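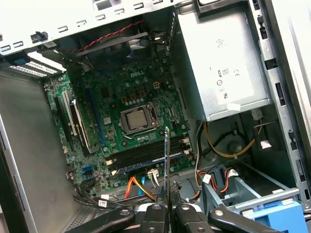 By the Club Secretary, Dramham Robotics Club

I had promised my mum I'd be home by six, which tells you how little I knew about memory modules.

It was the last club night before the Stivard Cup, and our arm (we called it Llanos, after the crisps we lived on) had to take an old computer to bits and put it back together with no human hands anywhere near it. There were 16 of us at the start of the year. By January we were down to the ones who liked arguing about millimetres, and I was one of the worst!

"Slower," I said. I always said slower.

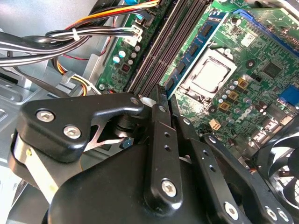 Llanos among the memory slots.

The captain ignored me, as captains do, and nudged the speed up to 55. I shut my eyes and listened to the motors – they had a sort of hum when they were happy and a whine when they weren't, and I swear I could tell the difference from the corridor. 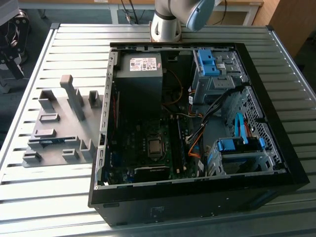
My job was the running order, and I was fierce about it. I'd written it on the back of a Clenum catalogue, every move in pencil, and I'd fallen out with my best friend over line 2. She wanted the cables done first. I wanted the processor done first, and I'd got as far as drawing all the little grey holders on the plate beside the case, with an arrow into each one, before she took my pencil off me. We hadn't spoken for a week except in numbers.

"Line 2," she said now, not looking at me. "We could try it your way."

I nearly fell off my stool. I'd been practising a speech in the bath since Sunday, a really good one with pauses in it, and now I had nowhere to put it.

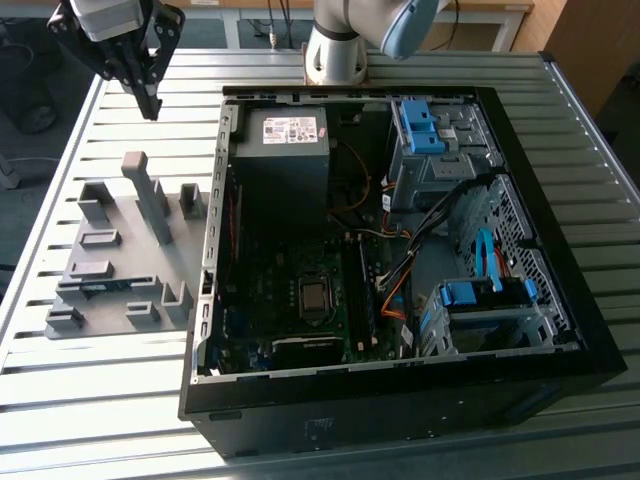 "Or yours," I said. "I don't mind yours."

"You do mind."

"I mind a bit."

She laughed – a proper one, with the snort – and gave me my pencil back. It had been chewed. I rubbed out the arrow, then drew it in again a little further down, and she leaned over and put her initials next to it.

"Ready?" said the captain.

I rang my mum and told her to start tea without me.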